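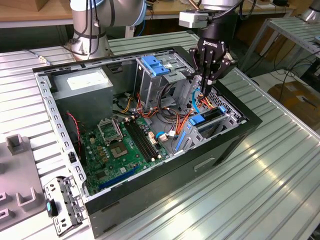 Sallham fans can breathe out at last, as the harbour drama has been given a third series, and going by the short announcement on Monday evening we shall be back among the nets and the family grudges before the winter is over. Filming has already begun in Wavel, the little fishing town that stands in for Sallham on screen, and the new run is expected to start in December with a double helping on the first night.

If you have somehow managed to get this far without finding out how series two ended, do look away now. We left the younger Dumanetti sister on the slipway with the ledger under her coat, having just watched her own brother row out to meet the one man he had sworn never to speak to again, and the credits rolled before the two boats touched – which was very cruel of the writers, and I am still a bit cross with them about it.

The new series picks up that same night, so there will be no skipping ahead by six months and leaving us to fill in the gaps. The makers have promised that the first episode stays on the water nearly all the way through, and that we will learn who has been paying the Dumanetti debts before it finishes. The Shojaei family, who came and went rather too quickly last time for my liking, are to have a much bigger share of things, with their boatyard becoming the place where everybody's business ends up being discussed sooner or later.

The opening episode will run for 95 minutes, and the rest go back to the usual hour. Over 1,000 local people put their names down to be extras in the big regatta scenes, so if you live anywhere near Wavel you may well spot your dentist or your old geography teacher waving a flag in the crowd!

A petition asking for the ferry captain to be brought back had gathered 3,773 names when I last looked (mine is among them, I don't mind admitting). There is no word on that yet, and the cast list put out with the announcement stops at the two families and the harbour master. Both earlier series are being repeated from the beginning in the meantime, two episodes a night, starting at nine o'clock.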